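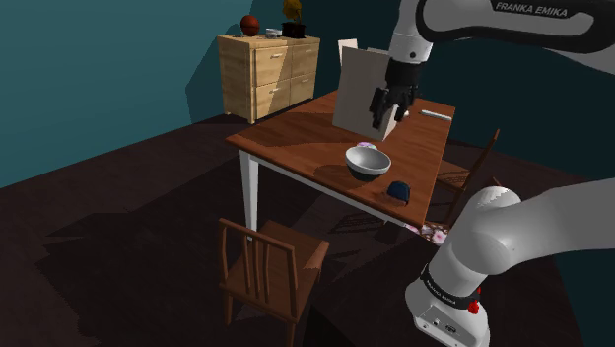 Stillard Planning Pack for single-arm tabletop cells. Most of the money in a robot budget goes on the arm, and most of the arguments are about everything else. The pack deals with everything else. It covers the table, the reach, the gripper, the things to be picked up and the furniture that was there first, all laid out in simulation before a purchase order leaves the building. A Franka Emika arm over a wooden table, with a bowl under the gripper and a tall box standing right behind it, is an ordinary starting layout, and it raises the ordinary question of whether the fingers can get into the bowl without clouting the box. Moving the box costs nothing at this stage. So does moving the chairs, the dresser or, if feelings run high, the gramophone.

What you get
Layout file for one arm and one table, built to your room measurements
Reach and clearance report, 8 pages, with the bad news on page one
Budget sheet with separate lines for arm, gripper, mounting, guarding, power and spares
One revision after you have measured the room again, properly

What you don't get
The arm. We don't sell arms and take no commission from people who do. The pack also stops short of a risk assessment, which has to be done on the real cell by someone prepared to sign it.

Before you order
Send us the table height, the distance to the nearest wall and the position of every socket. Please include doors, and say which way they open. Uyên Lại checks each set of measurements and will write back if your room turns out to be larger than your building — it has happened.

If you already hold a quotation from a supplier, attach it. We go through it line by line and mark whatever is missing. Cable routing is a regular absentee. Training tends to appear once, in small type, for one person, who then goes on holiday.

Options
Second gripper comparison (Khương or Skanex models)
Export to Vistora format
Extra object set, up to 40 items, modelled from your dimensions

Price and delivery
£2,291 plus VAT, fixed. Delivery is 30 working days from receipt of complete measurements. The word "complete" is doing some work there.

Prices checked October 10, 2024. Quotations are held to the end of the following month.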